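Skalel Work Cell Practice Kit
Prumex -- Handling and Floor Safety
Part group 13

Overview

The Skalel kit is a set of floor marking, sleeve inspection and shelf labeling supplies for sites where a robot arm with a fingered hand works at open shelving next to a vehicle or other large finished product. It is supplied with the practice sheets reproduced on this page. The sheets may be copied for use on the site that bought the kit.

The kit does not make a cell safe by itself and carries no safety rating. Guarding, stop functions, speed limits and force limits must come from the robot maker and from the site's own risk assessment. Where ISO 10218-2 applies to the installation, the integrator remains responsible for meeting it.

Kit contents

Floor tape, yellow, 2 in wide, on rolls
Corner gauge for squaring tape lines
Sleeve inspection card, laminated
Shelf edge labels, blank
Wrap ties for loose covers
Log book
Practice sheets, English and French

Sheet A. Covers and sleeves

Ribbed sleeves protect the joint beneath from dust and keep fingers and cuffs out of the pinch point. They fail at the valleys first. Inspect the full length with the arm at its longest reach and again fully folded, power isolated both times. Plastic film used over an arm must be held so that it cannot slide into a joint or drift across a sensor. Film that has creased and lifted is to be refitted or removed before the next run.
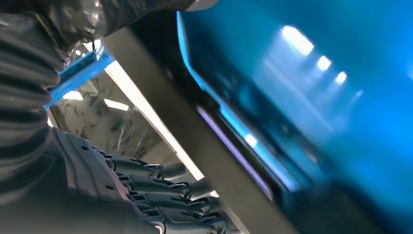

Prumex Equipment Sheets, Issue 5, page 2

Replace a sleeve when any of the following is found: a split through the wall, a fold that stays flat after the arm is extended, or an end clamp that can be turned by hand. Tape is accepted as a temporary repair until the end of the shift only, and the repair is entered in the log. A cover from another maker may be used if it does not restrict travel. Castska and Huet covers have both been fitted by customers, but Prumex has not tested them and the inspection card does not list them.

Inspection interval is 2,000 cycles or one month, whichever comes first. Sites with abrasive dust should shorten it. The cycle count starts again only after a full replacement, so a taped sleeve keeps its old count.

Sheet B. Floor lines

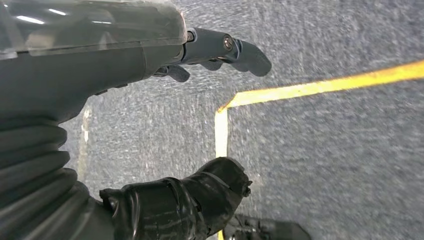 A floor line tells people where to stand and tells the integrator where the base was when the reach study was done. It has to match the drawing. Set the line from the farthest point the hand can reach, with any gripped part included, and add the stopping distance given by the robot maker. On low-pile commercial carpet like this gray one, two strips of yellow tape meeting at a right angle are easy to read from standing height, and the corner is the piece to check first, where wheels and shoes tend to lift it. Press the corner down with a roller. Do not stretch the tape around a bend; cut it and butt the ends.

Old lines must come up before new ones go down. Two sets of lines on one floor is a common finding at site audits. If an older line in a pale color has to stay for some other purpose, note it on the drawing and tell the operators which line governs.

Adhesive will not hold on carpet that has been shampooed within the past day. Vacuum, wait, then lay. Rolls opened before September of the previous year should be tried on a short length first.

Sheet C. Shelving and parts in reach

Slotted steel shelving is acceptable at the work face provided that it is anchored or ballasted against the push of the arm. Check this with the arm off, using a hand force gauge at the height of the top shelf. Load heavy items low. Bins and trays not used by the task should be moved to a bay outside the reach envelope. If that cannot be done, they are to be listed on the cell drawing as fixed objects so that the next person does not shift them without asking.
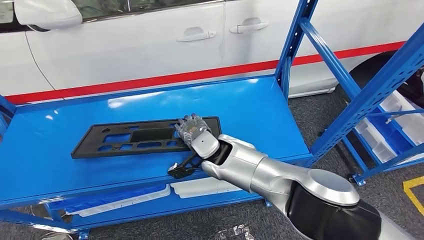 Part placement is the item most often left out of the written procedure. The sheet asks for a drawn position for every part type, and for a stated clear margin at the front edge of the shelf. Large molded panels with many cut-outs need a marked contact area as well, since fingertips can drop into an opening. With the hand bearing on the right end of a black panel, as it does on this blue shelf, the contact area should be drawn at that end. Small parts get the same treatment. The bracket near the wrist has its tab over the front lip, and under Sheet C it would be moved back behind the margin before the next cycle.

Packing film is cleared from the floor as part of the same check. Clear film on gray carpet is hard to see from the operator's side and is a slip hazard as well as something a wheel can pick up. The check covers the strip of floor directly below the shelving, which sweepers often miss.

Where a painted vehicle stands behind the shelving, set the rear limit of the arm in the controller. Do not rely on the uprights to stop it. Padding on the uprights protects paint from a person pushing the rack, and that is all it is rated for.

Sheet D. Work close to frames and brackets

Reaching into a structure calls for a lower speed and a planned way out. Write the exit path before the entry path and test it first, at reduced speed, with one person at the stop button and no second task assigned to that person.

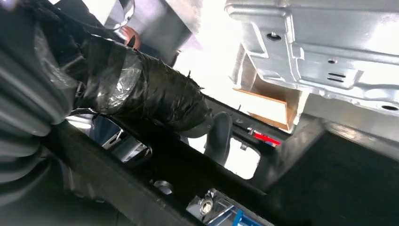 The exit path must be usable after a stop at any point on the entry path. If the hand has to open before it can withdraw, the procedure says so, and says where the part will fall. Cable slack is set for the deepest point of entry and tied at the last fixed clamp.

Lighting should be arranged to avoid strong backlight at the opening. A camera that reads well at the shelf may lose the edge of a bracket when there is a bright wall behind it. Record the lamp positions with the program version.

Records

The log book has one page per cell. Enter the date, the cycle count, the sheet letter, the finding and the action. Corrections are struck through once and initialed. Keep filled books for as long as the cell is in service.

Revision notes

Sheet B reworded on old floor lines. Sheet D added. Text checked by Sirkka Koskela, technical documentation. French edition by Inès Bouvier.

Ordering

Kit, complete: Skalel 13
Refill, tape and labels only: Skalel 13-R
Log book, pack of 5: Skalel 13-L

Refill rolls ship without the corner gauge.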